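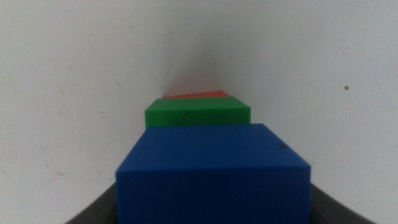 Trukham Toy Library opens its doors on Henao Street

Hello from all of us! I'm Gladys Cabrera, and after two years of running a toy library out of the back of my station wagon, I get to write the sentence I've been practicing in the shower: we have a building. Our new home is the old Skernano shoe store on Henao Street, and it's open to every family in Trukham.

If you've never used a toy library, it works like the book kind. You pick out a few things, take them home for three weeks, bring them back and swap. Membership is free for the first 200 families who sign up, and after that it's whatever you can manage.
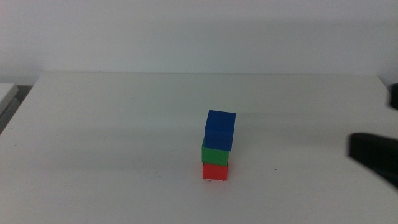 Three small cubes, one on top of another.

We have 1,628 toys in the catalog (yes, I typed in every last one, and my wrists would like a word). There are puzzles, train tracks, dress-up clothes, a whole shelf of baby things, and board games for the big kids and their grandparents. Pushpa Jaiswal spent most of September sewing drawstring bags so the small pieces stay together - please use them!
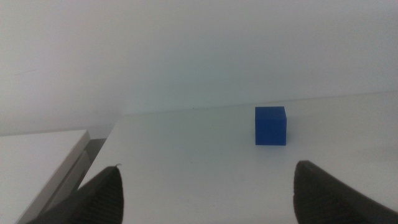 TRUKHAM, 14 Oct 2019 - The library is open mornings during the school term, with a late session once a week for working parents. Check the window for times. Brahim Hajji will be running the front desk and can set up your card in a couple of minutes if you bring something with your address on it.

The move was paid for by a grant from the Faltmont Fund and by roughly 400 of you who bought pie at the summer fair. Aníbal Marulanda built the shelves and wouldn't take a cent for it, so if you see him, say thanks. 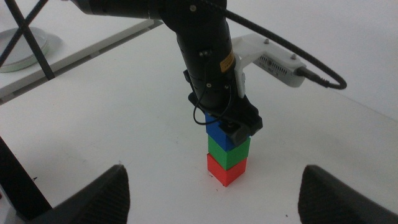 A stack in red, green and blue.

We're still looking for floor cushions, a decent kettle and outdoor toys in good shape. Drop-offs are welcome any time we're open. For press visits or interviews, ask for Thulani Botha at the front desk.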